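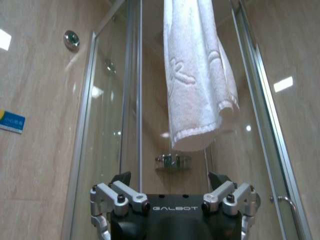 Last year's group objected at this point that a towel is a towel, and that no guest has ever left a hotel over the way one was hung. Fair enough. The guest doesn't leave. The guest writes to the front desk at eleven at night, and then somebody on your shift goes up with a dry one.

So, Unit 4: the shower bathroom. Bring the Unit 3 sheet (bed corners) with you, we didn't finish it.

Towels

A bath towel hangs with the hem at the bottom and level, pattern side to the room. If the towel has a woven motif, look which way up it goes. Birds should not be upside down. Leaves are more forgiving.

Don't iron terry. I say this every April and every April someone irons terry. The loops are there to drink water and a flattened loop drinks nothing. Shake the towel hard twice when it comes out of the dryer, then fold or hang while it still has some life in it. No softener, whatever the Flametti salesman told you. We ran a batch of 60 towels with and 60 without, and the ones with softener felt like a cloud and dried like a raincoat.

A thick ribbed hem curls. Pull it straight between two hands along its whole length while the towel is slightly damp. If it still curls after that, it was sewn too tight and goes in the rag pile at the end of the season. We retired 68 last year, which the laundry considered excessive and I considered overdue.

Hang towels for drying where air gets at both sides. Three layers over one bar is a compost heap.

Glass and metal

Work top to bottom. Squeegee first, then cloth. The sheet glass gets the credit but the metal frame is where the scale lives, along the bottom rail and in the corners where two profiles meet. An old toothbrush, Tekero descaler, wait, rinse. The label says 10 minutes. Most of you will give it two and then scrub angrily for eight, so the total comes out the same.

Do not use descaler on natural stone. Marble-effect tile will survive it. Real marble won't, and you are expected to know which one you are standing in front of before you spray. (Check the Szabó handout on surfaces, page 2. It will be on the test.)

Handles: both sides. The inside of a shower door handle is touched by wet soapy hands all week and by a cleaning cloth, on the evidence, once a year.

Hose and shower head last. Let the hose hang free so it drains.

The last look from the doorway

Before you leave, stand back and check the room in this order: floor, basket, glass, walls, door. Mats lie square. Wall signs get wiped too, especially the slippery floor one, which tends to collect a gray upper edge. The wastebasket is emptied every time, even for one tissue. A woven basket hides nothing, and guests count a stranger's tissue as a personal remark. Dust wicker with a dry paintbrush. Never soak it.

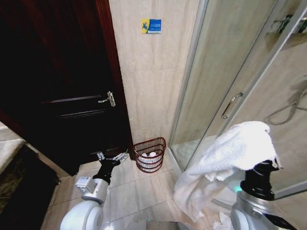
Homework

1. Go over your own shower at home with the Skallis checklist. Score it truthfully. The maximum is 296 points and anyone who claims more than 250 will be visited.

2. Write half a page on door handles. Yes, half a page. Include the backplate.

3. Bring one towel you are ashamed of.

Housekeeping Practice I, course handout, Unit 4. Revised 28/02/2020. Copies for classroom use only. Back to top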